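Skolo soft-pack grasping: FAQ

Last edited 2nd September. Questions to Olga Segura, Priddale lab.

What is Skolo?
A method for learning to pick up soft, crinkly packets from human demos. No force sensor. The policy sees wrist video and finger width, nothing else.

How much data?
3731 demos after cleaning. 2000 are single packets on a plain table, the rest are piles on whatever was to hand, patterned cloth included. Cleaning threw out anything with dropped video frames.

Why plain tables at all, if piles are the hard case?
Training on piles only was worse. We don't fully know why. Ablation is in the Drimow report, section 4.

Does it work on packets it hasn't seen?
Mostly. We held out 11 packet types. Puffy sealed bags do best, flat slabs in slippery wrap do worst, it tends to close too early and pinch nothing.

Is the January result still valid?
No. Two held-out types had leaked into the training set. Use the table in v2, numbers are a bit lower accross the board.

Can I use my own gripper?
If it has two flat finger pads, probably. Redo the width calibration first. Curved pads we havent tried.

Where should the pads go on a puffy bag?
One each side, bag upright, printed face towards the camera if you can. Other packets can stay behind it, and a second gripper at the pile is fine.
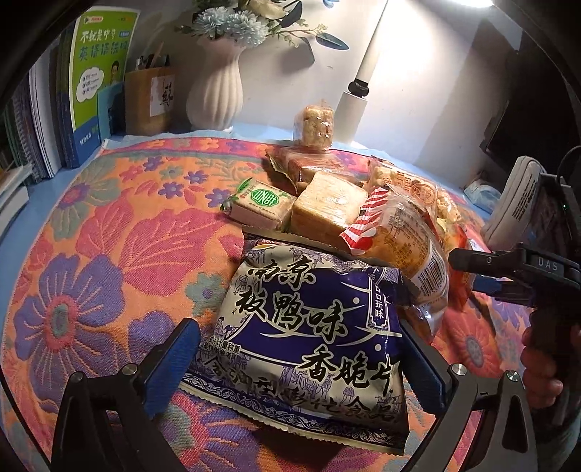
Where do I get the code?
Pacheco repo, branch soft-pack. Weights are seperate, email Olga.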